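Skomisholm Home Forum > Kitchen and Household > Cups, jars and storage

Topic: Frosted plastic cups, do they keep the smell?

lindenrow
Joined: February
Posts: 2

Hello to all. I have a question about plastic cups, the translucent white kind with frosted walls. I bought a sleeve of them from Nalport for a dessert table, and many were left over. Now I use them for small portions in the kitchen: thick porridge, pudding, sometimes a fruit mousse. They hold up to 300 ml if you fill to the rim, but I never fill so high.

My problem is the smell. After onion or garlic sauce the cup is washed, it looks clean, and still I can smell it the next day. Pudding in such a cup is not nice. I wash by hand with warm water and normal dish soap.

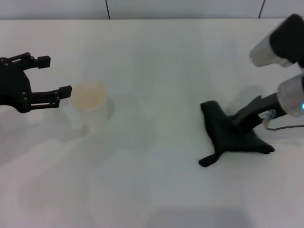 I like this type because it is light and stands well on a flat table, and I can see a little through the wall how much is left. Glass would be better for smell, I know this, but I have small children at home and a tile floor. So please do not write only "buy glass". I would like to know if somebody has a method which works for more than one week.

Also a second question: do you put a lid on immediately, or do you wait until the food is cool?

---

pot_and_kettle
Posts: 1352

Welcome. Baking soda. Two spoons in each cup, warm water, leave it overnight and rinse in the morning. For garlic I repeat it one more time.

For the lid, wait. If you close it hot you get drops under the lid and the top of the pudding becomes watery.

---

greysill
Posts: 300

I don't agree about baking soda. I tried it on my Wistmont boxes for a month and the smell came back every time. What helped me was the sun. Put the cups open on the window sill, one full day, two if it is cloudy. My mother did it like this and I do it like this.

And I would not use those cups for sauce at all. They are made thin, they get small scratches, and the smell stays in the scratches. Keep them for sweet things only and take something else for onion.

---

pot_and_kettle
Posts: 1352

Sun in February, where do you live? Here I have maybe one hour of it on the kitchen side.

If the soda did not work for you, maybe the water was too cold. It must be warm. I have used the same cups since last summer and I have no smell in them.

---

greysill
Posts: 300

The water was warm. I know how to do it.

---

mossbank
Posts: 4000

Both can be right, it depends on the plastic. Some sorts take the smell quickly and some do not. Look at the bottom of the cup for the small triangle with a number, and write it here.

lindenrow, what do you use to wash them, a soft sponge or the green side? The green side makes the scratches that greysill is talking about. After I stopped using it, my cups stayed good much longer.

About lids: I lay a piece of baking paper directly on the pudding while it cools, so no skin comes on top. Then the lid, then the fridge. With porridge I don't care so much.

---

lindenrow
Posts: 2

Thank you for the many answers. It is the green side, yes. I was thinking that it cleans better.

I looked at the bottom and there is a triangle with a 5 inside. I will try the soda with warm water on half of them, and the other half I put on the window as greysill says. For the sauce I have now an old Mujić jar with a screw lid, it is standing high on the shelf where the children don't reach.

One thing I still don't understand. Does the baking paper not stick to the pudding?

---

mossbank
Posts: 4000

5 is all right for food, I have the same. The paper comes off if you pull it slowly from one side. A little pudding stays on it, and this you can lick.

---

pot_and_kettle
Posts: 1352

Put a bit of butter on the paper and it doesn't stick. And please write which half smells less, I would like to be right in this thread.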